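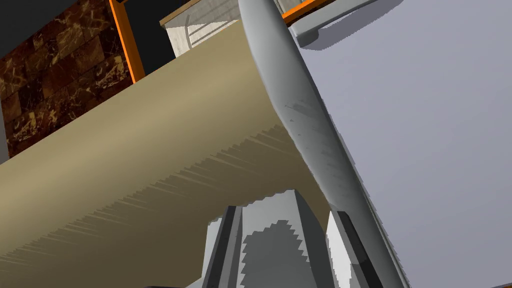 Goltero list wrote:

> Re: teleop demos in the sim kitchen. We replayed 100 of the August demos on our side and the cylinder ones are the worst of the lot. Whoever is driving closes too early. The wrist view fills up with the object and I think people lose track of where the fingers are, so they squeeze and hope. Can we please drop the wrist view for the operators and only give them the side view? Also is the shadow setting supposed to look like that. Saw teeth all over the tan thing.

OK replying in pieces, have a build running.

Wrist view: no, please don't drop it. I did 40 demos last night with side view only and it was miserable. From the side you can't tell if the finger is in front of the cylinder or pressed on it. From the wrist you can't always tell either, granted, the long finger cuts right across it and you get one big tan shape and not much else. But at least you see the base of the gripper and can line up on that. What worked for me was both views, wrist one bigger, side one small in the corner.

Closing too early: yes. Same here. I think it's the trigger mapping on the hand controller, not the people. The first bit of travel does nothing and then it jumps. So you pull, nothing, pull more, and it's shut. Durow branch has a softer curve, somebody should merge it. I kept meaning to do it and then didnt.

If you want to try it before it's merged, in the operator config:

grip_curve = soft
grip_deadband = 6
wrist_view = large
side_view = small

Restart the session after, it does not pick up changes live. (I lost a whole evening to that.)

Shadows: known, jagged edges on the cylinder and on the gripper block too, that's just the cheap shadow setting. It's cheap so the operators get a decent frame rate. We can re-render the demos afterward with the good ones, the states are all logged. Don't turn it up while driving, the lag makes your hand overshoot and then the demo is garbage. I would take ugly and smooth over pretty and late any day.

One thing I'd change is how we coach new drivers. Right now the Simo notes say "approach, align, close". Fine as far as it goes but people do it as three separate jerks with a long wait in between and the policy learns the wait. Replay one and you'll see the arm just sit there. Better to keep moving slowly the entire time, even when unsure. If you have to stop and think, hit the discard button and start over, its cheap.

Also — please stop saving the ones where you bumped the furniture and recovered. I know there's an argument for keeping recoveries. Let's have them in a seperate folder at least. Tag them "recov" and I'll sort it out.

Count so far on the Từ set is 888, after discards. Not all of those are cylinders, the rest is the drawer and the door. I haven't looked at drawer quality at all, so if someone with time could replay a handful and write back that would help.

Which build did you replay on? If it was the August one the finger friction was set too low and things slide out that didn't slide for the driver. Might explain part of what you're seeing. Send me the ids of the worst ones and I'll rerun them here.

Build's done, gotta go. Will push the config tonight if the merge is clean.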